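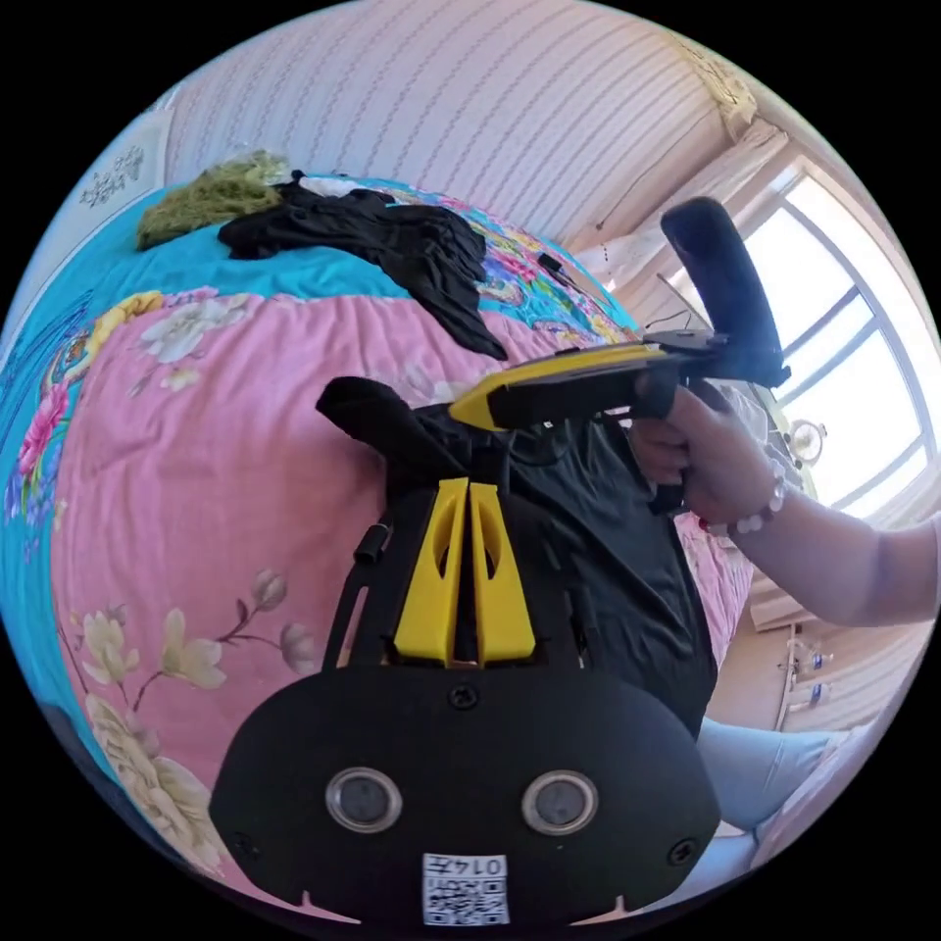 Black shirts going grey and chalky after a few washes

Posted by Madalena Figueiredo, August 2022

I have several black cotton shirts for work and they all look tired within a couple of months. They go a sort of dull charcoal, and there are pale streaks down the front and under the arms that weren't there when they went into the machine. I wash at 40 with the rest of the darks and use two scoops of Farano powder. We moved to a hard water area last year and I think it has been worse since then, but I also changed powder at the same time so I can't be sure which it is.

Is there any way of getting the colour back, or is it only a matter of slowing it down? I don't want to spend much as the shirts were cheap to begin with. The machine is a Stuvunov, 13 years old, and it still spins well.

Su-bin Noh
1,429 posts

You have two separate problems. The pale streaks are most likely powder that hasn't dissolved, and the greying is wear on the surface of the cotton plus a bit of limescale.

For the streaks, run the shirts through again with no detergent at all and an extra rinse. If the streaks go, it was powder. After that, change to a liquid made for dark clothes and measure it for hard water using the table on the back of the bottle. Two scoops sounds like a lot unless your drum is very full. Don't pack it tight either - you should be able to get your hand in on top of the load.

For the greying, turn every shirt inside out before it goes in, do the buttons up, and drop to 30. Keep towels and jeans out of that wash. Most of the fading on shirts is rubbing, and you see it first on the collar and cuffs.
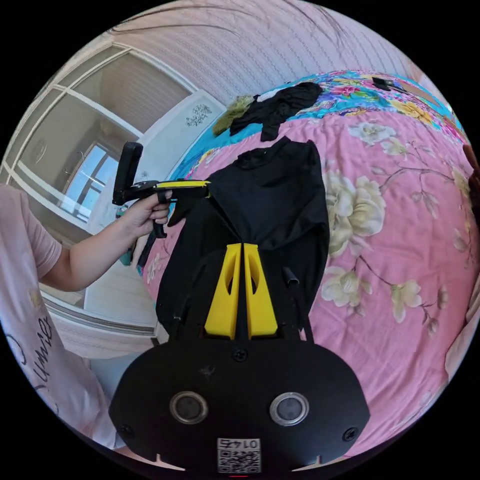 Once they come out, give each one a good shake and smooth the collar and front flat with your hands before hanging it up. Dry them indoors or in the shade, as direct sun will bleach black cotton over a summer. Iron on the inside, otherwise you get shiny patches along the seams.

If they are already too far gone, a packet of machine dye will bring plain cotton back well. Check the label first. Polyester thread won't take it, so the stitching may stay grey. Run an empty hot wash afterwards before you put anything pale in.

Gun-woo Seok
45 posts

Vinegar in the softener drawer. I've done it for years and my blacks are fine.

Ye-rin Seol
1,002 posts

I'd go easy on the vinegar in an older machine, as it can be hard on the rubber seals if you use it every wash. Agree with Su-bin about the powder. I had the same white marks and they stopped when I moved to liquid. Clean the drawer out as well, mine had a solid lump at the back of it.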